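开放日演示数据说明（README）

版本：第二次整理稿
整理人：Vitória Frade
现场负责：Ada Tedesco、Casimiro Ibarra
适用范围：Desau 工作组开放日当晚的厨房演示，以及参观者试用手持夹爪时留下的记录

一、这份说明写给谁

这份文件给两种人看。第一种是那天晚上来过厨房、后来写信问我们“录下来的东西在哪里”的参观者。第二种是要使用这批记录的同事。中文不是我的母语，有些地方我可能写得太直接，请原谅。如果发现术语用错，请告诉我，我会在下一稿里改。

演示的主题很小：在一张餐桌上，用手持夹爪接近筷子筒，把筷子取出来，再放回去。演示在一间平常做饭的厨房里进行。

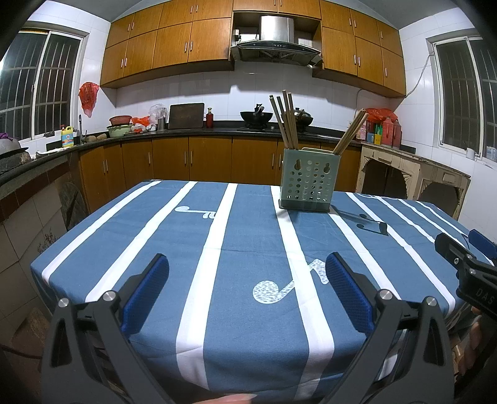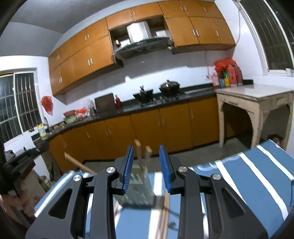

两张都是夹爪上的相机拍的，桌上铺的是带白色条纹的蓝桌布。

二、开放日的安排

开放日在一月的一个星期一，晚上七点开始。参观者分成小组进厨房，每组先看 Casimiro 做一遍，然后自己试。没有轮到的人在隔壁房间看投影，Rosario Tedesco 在那里讲解画面。

每组的流程如下。

1. 介绍夹爪怎样握，手指放在哪里，怎样打开和合上。
2. Casimiro 做两遍慢动作：一遍只接近，不夹；一遍夹起一根筷子再放回。
3. 参观者试用，每人最多五次。
4. 参观者在纸上写下自己的感觉，用什么语言都可以。
5. 愿意把记录交给我们的人签同意书，不愿意的人，他的记录当晚删除。

第四步本来没有计划，是 Ada Mazza 开始前临时加的。后来我们觉得这些纸条比我们自己的笔记有用，所以也放进了数据包，见第六节。

三、任务说明

任务名称在文件里写成英文小写，方便脚本读取。这里给出中文意思。

approach：夹爪从桌边出发，向筷子筒移动，停在筒的上方或前方，不接触筷子。
pick_one：夹住一根筷子，完全离开筷子筒。
pick_many：夹住两根或更多筷子。参观者经常本来想做 pick_one，结果变成 pick_many。我们按照结果标注，不按照意图标注。
return：把筷子放回筒里。放在桌布上不算。
free：参观者自己想做的动作，没有固定目标。

筷子很细，又靠在一起，所以 pick_one 比看起来难。夹爪的两个蓝色软垫合上的时候，如果角度偏一点，旁边的筷子也会一起动。Casimiro 的建议是先把夹爪转到和筷子平行，再慢慢合上。大多数人第三次以后明显好一些，但这是我们站在旁边的印象，没有做统计。

四、数据内容

数据包里一共有 329 段记录。原来的目标是 500 段，当天没有达到，原因写在第七节。其中 50 段是 Casimiro 和 Ada Tedesco 在参观者到达以前录的，作为参考动作，放在单独的文件夹里。其余的都来自参观者。

目录结构：

reference/ 参考动作，由工作组成员完成
visitors/ 参观者的动作，按小组分文件夹
notes/ 纸条的文字稿
labels/ 标注文件，每段记录一行
checks/ 检查脚本和检查结果

每段记录包含下面的内容：

视频：夹爪上的相机拍摄，画面下方可以看到夹爪的两个手指。
开合值：夹爪打开的程度，0 表示完全合上，100 表示完全打开。
时间：从这一段开始计算，单位是毫秒。没有保存当天的钟表时间。
任务名：第三节里的五个名称之一。
结果：done、partial 或 stopped。

partial 的意思是动作做了一半，例如筷子夹起来了，但是在离开筒以前掉回去。stopped 是参观者自己停下，或者我们请他停下。这两种情况请不要合并，我们第一稿合并过，后来很后悔，重新看了一遍全部视频。

五、标注方法

标注由我和 Rosario 完成。我先看一遍，他不看我的结果，再标一遍。意见不同的地方，由 Ada Mazza 决定。意见不同最多的是 approach 和 free 之间：有的参观者把夹爪伸到筷子筒上面，停了很久，然后转向别的地方。现在的规则是，如果夹爪在筒的上方停住，就算 approach，以后的部分切开，另外算 free。

切分点由人选择，没有使用自动方法。因此开始和结束的位置可能有小的误差，有时动作开始以前会多留一点静止的画面。训练以前最好自己再剪一次。

labels/ 里有一列叫做 hand，写的是参观者用左手还是右手。这一列是现场手写的，字迹有时不清楚，看不清的地方留空。请不要根据视频去猜。

六、参观者的纸条

纸条已经打成文字，去掉了名字。原文是什么语言就保留什么语言，我只加了中文翻译。下面抄几条，给大家一个印象。

“比用手慢很多，但是我不想停。”

“夹爪合上的时候我听不到声音，所以不知道夹住没有。希望有一个提示。”

“我一直在看筷子，忘了看自己的手腕，后来手腕酸了。”

“请问能不能试一下勺子？”

最后这一条的回答是可以，但是那天没有准备。下次去 Nostden 演示的时候会带勺子和漏勺。

关于提示声音，Casimiro 已经做了一个简单的版本：开合值停止变化超过半秒，就响一声。这批数据里没有使用这个功能。

七、已知问题

时间不够。讲解比计划的长，问题也很多。我们决定先回答问题，少录一些，所以没有到 500 段。

小组三的一部分记录没有开合值。数据线松了，Ada Tedesco 换线以后恢复正常。这些记录的视频是好的，开合值一列写的是 NaN，没有用 0 代替。

光线只有一种情况。演示全部在晚上，厨房没有白天的记录。如果你的模型要在白天使用，请另外收集。

物品的变化很少。参考动作和参观者动作用的是同一个筷子筒，桌布也没有换。桌布上的白条纹对有些分割方法有影响，Rosario 用旧的桌面检测程序试过，程序有时把一条白条纹当成桌子的边。这个问题我们没有处理，留给使用者。

背景是一间普通厨房，灶台上有锅，台面上有瓶子和袋子。我们没有为这些东西做标注，任务也不涉及它们。

参观者里没有儿童的记录。有孩子来看，也试了夹爪，但是我们没有保存。

八、隐私和使用条件

同意书只允许研究和教学使用。请不要从视频里截取人的手单独发布，也不要尝试辨认参观者。声音在整理时全部去掉，原始声音没有保留。

如果参观者改变主意，可以写信给 Ada Mazza，说明自己在哪一个小组、大概第几个试用，我们会找到并删除。删除以后会更新版本，旧版本的使用者会收到通知。

转给第三方以前请先问我们。Bradach 的同事已经得到同意，可以在他们的课程里使用 reference/ 文件夹，不包括 visitors/。

九、怎样开始使用

先运行 checks/ 里的检查脚本。它会数文件、检查时间是否连续，并列出没有开合值的记录。结果应该和同一个文件夹里的 expected.txt 一样。如果不一样，多数情况是下载没有完成，请重新下载再试。

然后建议先看 reference/ 里的五段 pick_one，再看 visitors/ 里的任意一组。两种动作的速度差别很大。参考动作平稳，参观者的动作常常停下来、后退、再来一次。我们故意保留了这些停顿，没有剪掉。

划分训练和测试时，请按照小组划分，不要按照单段记录随机划分。同一个参观者的几次尝试很相似，随机划分会让测试结果太好看。

十、修改记录

第一稿：整理视频和标注，由 Rosario 检查。
第二稿：分开 partial 和 stopped；加入纸条；补写第七节关于桌布条纹的说明；改正小组三的缺失值。
还没有做：hand 一列的空白，准备和现场的手写表再对一次；Tsegaye 格式的转换脚本，Casimiro 正在写。

问题和更正请寄给 Vitória Frade，标题里写上小组编号或者记录的文件名。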